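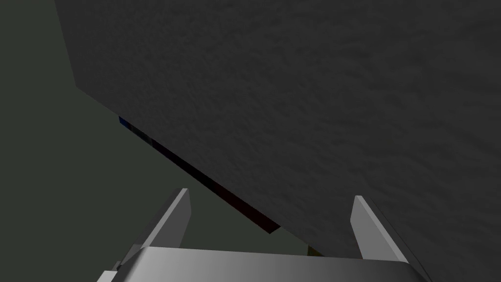
## Bedroom door opens by itself at night

**Plendell**, Thu 27 March

I rent an old flat and my bedroom door will not stay closed. I close it, I hear a small click, and at two or three in the morning it is open again. It started after the new carpet was laid in the hall.

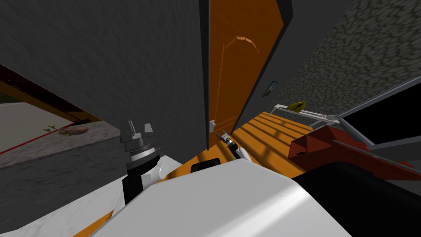
The landlord says that it is draught from the kitchen window, but it happens also when the window is closed. May I repair it myself, without drilling?

**Cheng**

Put some lipstick on the end of the latch and close the door. The mark shows you where it touches the metal plate. Mine was 2 mm too low, and I corrected it with a file in about 7 minutes. If the gap is bigger, you must move the plate.
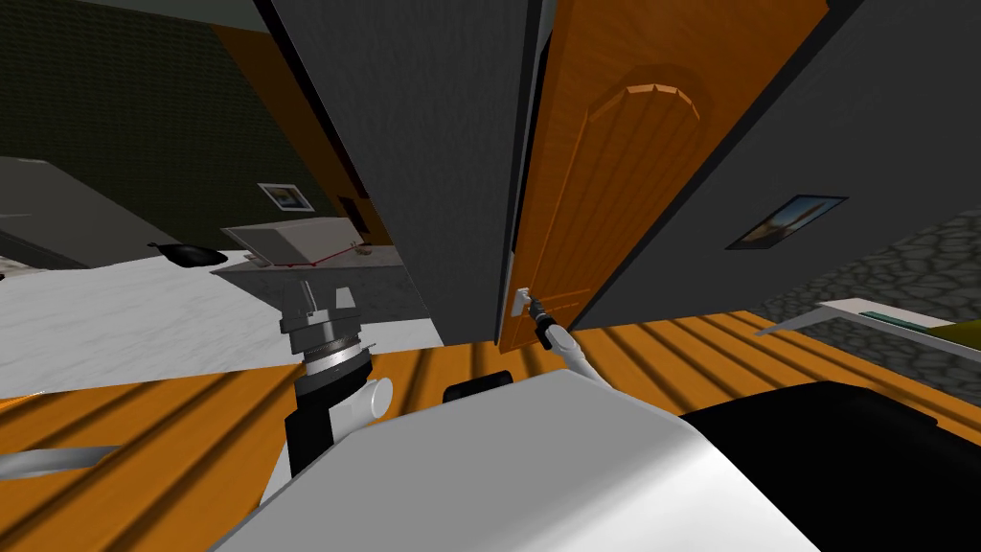
*Orange door with a white lever handle, slightly open*

Tighten also the screws of the top hinge first. Often this is already enough.

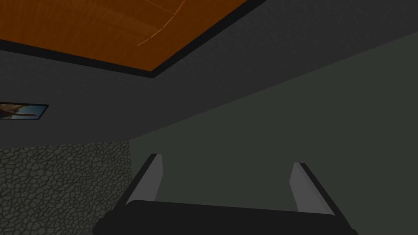
**Nirnwood**

Same problem here, only in wet weather. I would ask the landlord in writing before you file anything, as the plate belongs to him. I use a folded sock under the door.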